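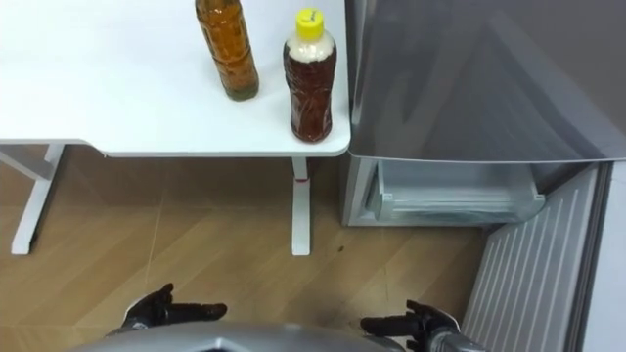

**Uvusport and Handent open a shared equipment planning program for humanoid robots**

*A practical way for small firms to budget for a first robot, from the room it stands in to the spare fingers in the drawer*

Uvusport and Handent are starting a joint program in April to help small and mid-sized companies plan the purchase of their first humanoid robot. The program is called Leclerc, and it covers the part of the job that tends to get squeezed into the last week before an order goes out: what the room needs, what the hands need, who gets trained, and how much money should be left once the robot itself is paid for.

The two companies have spent a good while working through these questions with their own machines in ordinary rooms, with ordinary desks and kitchen appliances. Household and back-office tasks are where most of the early interest is coming from, and they ask a lot of a machine. A refrigerator drawer is low. A desk leg is always in the way of something. Bottles come in every width. All of that has a price attached, and the price rarely shows up on the first quote.

"People come to us with a number for the robot and nothing else on the sheet, and I love those meetings because there's so much we can do for them," said Szabolcs Vincze, who leads equipment planning at Uvusport. "You sit down for 90 minutes, you walk through the tasks they care about, and by the end they have a budget they can defend to their own finance people. Some of them end up buying less than they planned. That's a good meeting too!"

## What the program covers

Each company that joins gets a planning period of 92 days. It opens with a visit to the site, where a planner from Uvusport measures the floor space, notes the power outlets and looks at the furniture the robot will work around. Handent then reviews the list of tasks and matches it to a hand setup.

The hand review is where a lot of the savings are expected. Five-fingered hands can do wonderful things with a screw cap or a drawer tab, but they're also the part that wears first and the part most likely to need a spare. Some task lists can be met with a simpler tool. Others can't, and it's far better to know that before the order than to swap hands halfway through the year.
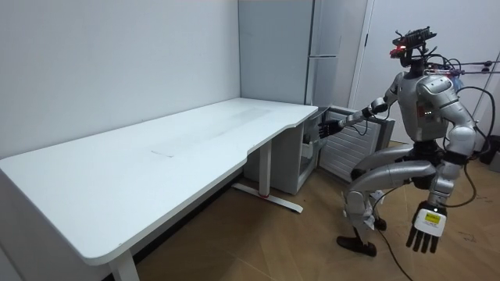
*A humanoid robot at the desk, one arm extended toward the small gray cabinet underneath. Low reaches like this one have their own line in the Leclerc planning sheet.*

After the reviews, the company receives a written plan with these headings:

- Robot and controller
- Hands, spare fingers and wear parts
- Power, cabling and any tether or support line
- Floor, furniture and clearances
- Staff training hours
- Service and shipping
- Reserve

The reserve has its own heading for a reason familiar to anyone who has bought shop equipment. Something small always comes up. A cable needs to be longer, a desk needs to move to another wall, a cabinet turns out to be too deep for the arm to reach the back. Leclerc plans set the reserve aside from the start, so those fixes don't have to wait for a new round of approvals.

## Rent, buy, or wait

Every plan compares buying with renting, and every plan includes a page on waiting. Vincze insisted on that last page. A company whose main task is still changing every few weeks may be better off holding its money until the work settles down, and the planners will put that in writing when they think it's the case.

"We're excited about these machines, obviously — I'd happily talk about knee joints all afternoon," Vincze said. "But a robot that arrives before the work is ready for it just takes up floor. I'd much prefer to get a call the following spring from someone who has a clear list and a clear room."

For companies that do go ahead, the plan gives a delivery order. Furniture changes and cabling come first, then training for at least 2 members of staff, then the robot. Training two people keeps the work going through vacations and sick days, and it gives each of them somebody to compare notes with (the notes from the first month are usually the most useful ones a site will ever write).

## First participants

The first round has room for 75 companies. Skosport, which runs equipment rooms and staff kitchens for sports clubs, has already signed up and will be looking at restocking, tidying and simple fetching between desk, cabinet and refrigerator. Its planners plan to share their task list with the other participants, along with the clearances they measure.

Handent will publish its hand wear checklist at the same time, free to use for anyone in the program. The checklist covers finger joints, fingertip surfaces, wrist mounts and wiring, with a column for the date of the last check and another for the cost of the part.

Participants keep their plans when the period ends and are free to take them to any supplier. There is no obligation to order from Uvusport or Handent.

## How to join

Companies can apply through their regular Uvusport or Handent contact. An application should include a short list of tasks, a rough floor plan and the name of the person who will own the budget. Photos of the room are welcome, especially of low shelves, drawers and the undersides of desks, and they don't need to be tidy.

Places are given in the order that complete applications come in. Companies that miss the first round will be moved to the next one without having to apply again, and can ask for the blank planning sheet in the meantime.

**About Uvusport**
Uvusport plans, supplies and services automation equipment for small and mid-sized companies.

**About Handent**
Handent designs and maintains robotic hands and wrist mounts, and trains site staff in their care.

**Press contact**
Szabolcs Vincze, Equipment Planning, Uvusport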